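Categories: Teamwear > Tops > Training | 19 comments | 3 shares

Lesum Mesh Training Top, Orange

Back in for August. Same cut as last year's, slightly longer in the body after the moans from the taller lads. Fine mesh, double stitched seam, very bright. Youth sizes and adult S to XXL. Runs a bit small so go up one if your between sizes.

Wash at 30, inside out, no softener. Dries overnight on a rail. Don't tumble it. Creases drop out once its been worn, no need to iron.

Club orders: 100 tops or more and we do names free. Allow 3 weeks for printing. Navy still out of stock, Kershaw green is comming back soon. Order before noon and plain ones go same day.
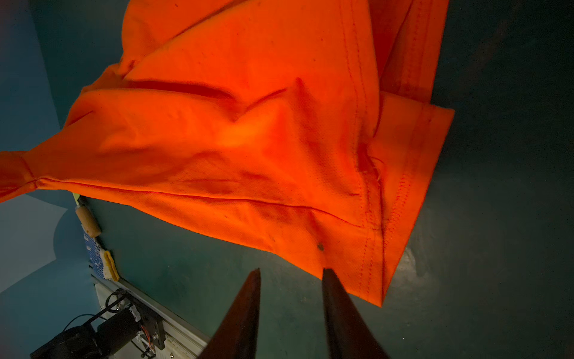
Fabrice Marchal: Got these for our under-12s. Colour has held up well but one was a size too small, swapped no bother. Will the Vaver shorts come in the same orange?

Yes, both kits from September. Ring the shop for sizes, we shut at 5.

Tags: mesh, orange, training tops, club orders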